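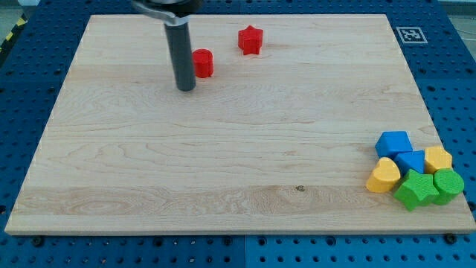

*3 min read*

# The Flinderton Maple Play Board

We've been making the Flinderton board in one form or another since the shop was two benches and a radio, and it's still the piece we get the most mail about. It is a plain rectangle of light maple with nothing printed on it, no grooves and no cut-outs, and that plainness is what people seem to fall for. You set it down on a table or a rug, tip out some blocks, and whoever is nearby starts pushing them around. (Grown-ups too. Our front counter has one and the mail carrier is a regular.)

Maple is a pale, creamy wood when it's freshly finished, and it will warm up a little as the years go by. We lay the grain out the long way whenever the lumber lets us, so you get those wavy tan and amber streaks running from side to side. Small knots are left in. Latrice Iwasaki picks through the wood herself every July and has strong feelings about this: if a knot is tight and smooth to the touch, it stays, and you'll be able to tell your board from your sister's. If you'd really like one without any, write "clear, please" in the order notes and we'll do our best, though it may take an extra couple of weeks.

## The blocks

The board goes with our Fekusitz shape blocks, sold separately or together with it as a set. They're solid little prisms that stand on their own with the shape facing up, so a child looking down sees a star or a circle right away. The red star and the red cylinder are the two that get carried off in pockets most often, so we keep plenty of those on the shelf as singles. There are blue pieces with angled sides too, and those are fun to nestle up against each other in a corner and see what fits where.

Some things families and teachers have told us they do with them:

- sort by color first, then mix everything up and sort by shape
- send one block on a "trip" across the board without bumping any others
- crowd a handful into one corner as tightly as they'll go
- trace around the star on paper, then color it in

## Details

| | |
|---|---|
| Board | Light maple, clear finish |
| Finish | Our own Camenzind oil and wax |
| Blocks | Fekusitz shapes, sold as singles or in a set |
| Board alone | $100 |
| Board and block set | $172 |
| Extra blocks | $34 per bag, mixed shapes |
| Classroom bundle | $537 |

The classroom bundle comes with several boards and enough blocks to go around, and Tayla Ruddock will talk you through how many you need if you're not sure. She taught kindergarten before she came to us and is very good at guessing how much will end up under the bookcase.

## Looking after it

Wipe the board with a damp cloth and dry it right away. Please don't soak it or put it in the dishwasher, even just the once. When the surface starts to feel dry, rub in a little Camenzind with an old T-shirt, leave it overnight, and buff it in the morning. Crayon comes off with a dab of the same oil and some patience. Dents from dropped blocks are part of the deal with a wooden board, but if one bothers you, send it back to us and we'll sand and re-oil it for the cost of the postage.

## Ordering

Boards are made in small batches and usually leave the shop within two weeks. If the page says "next batch," you can still order, and we'll write when yours is on the bench. The Borilach storage tray is back as well, and it holds a full block set. Orders placed before noon get added to that day's list.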